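4. Sorting and folding pull-on and drawstring pants

This section covers pants and jeans with an elasticated waist, with or without a cord. For zip-front jeans and dress pants, see section 3. The steps assume the Verno shelf insert is already fitted as described in section 2. If you are using the open Jomeo bins instead, follow steps 1 through 7 and then go to "Storing in bins" at the end of this section.

Before you start

Clear a flat surface at least as wide as the pants are long. A bed or a large table will do. Spread a plain cloth or sheet over it if the surface is rough or dusty. Choose a cloth you do not mind getting blue, as new denim can rub off on light fabric.

Caution: Do not fold or store damp denim. Waistbands with several rows of elastic dry more slowly than the legs. Press the inside of the band between your fingers before you begin. If it feels cool or heavy, hang the pants up again overnight.

Laying out

1. Empty all pockets, including the back ones. Turn the pockets right side out if they came through the wash inverted.

2. Pick up the pants by the waistband. Do not lift them by the cord or by a belt loop.

3. Lay them down on the cloth and let the legs fall where they like. They will be straightened in step 6.

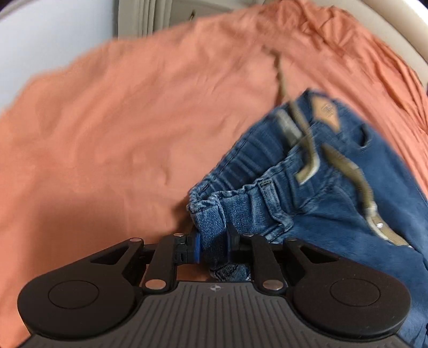 Ntombi Kekana asked whether the cord should come out altogether before the pants go on the shelf. She had been removing hers every time and found that threading it back took longer than the folding. Leave it in. Take the cord out only for washing at high heat or when it needs replacing, and see section 7 for threading.

4. Find both ends of the cord and pull them gently until they are the same length. If one end has slipped inside the band, work it back toward the opening by gathering the fabric over it a little at a time. Do not use a hook or a pen. Either one can catch the elastic.

5. Tie the ends in a single loose bow. A tight knot leaves a hard lump that marks whatever is stacked on top of it. Tuck the bow inside the waistband so that it lies against the lining.

Note: Cords with metal ends or eyelets should always be tucked in. They can snag knitwear stored on the same shelf.

Folding

6. Smooth the legs from the seat down to the hem. Fold one leg over the other so that the outside seams line up and the back pockets face out.

7. Let the waistband sit at its natural width. Do not stretch it flat to match the hips. An elasticated band is narrower than the fabric below it and will pull the fold crooked if it is forced.

8. Bring the hem up to just below the waistband, then fold in half again. Heavy denim may hold only one of these folds neatly. In that case stop there and use a deeper shelf.

9. If there is a label patch on the back, keep it on the outside of the last fold. Patches crack when creased in the same place many times. This also lets you tell one pair from the next without pulling out the stack.

10. Place the folded pants on the shelf with the waistband toward the back and the smooth fold toward you.

Caution: Do not stack more than 4 pairs of denim on one Verno insert. The clips are meant for light clothing and can work loose. If an insert has started to tilt, unload it completely before pressing the clips back in.

Shelf spacing

Set the insert so that there are 11 inches of clear height above it. This is enough for a full stack with room for your hand. With the narrower Rutherford cabinet the upper peg holes do not allow this height, so use the lower set and limit the stack to 3 pairs.

Storing in bins

Jomeo bins are too shallow for a flat stack. After step 7, fold the legs in half once and roll from the hem toward the waistband. Stand the rolls on end with the waistband up. Check that the bow is still tucked in, as rolling tends to push it out.

Note: Rolled denim will show soft creases across the thigh. Hanging the pants for around 2 hours before wearing is usually enough to let them drop out. A steamer may be used on the legs, but keep it away from the label patch and the elastic.

For putting away tops and knitwear, continue to section 5.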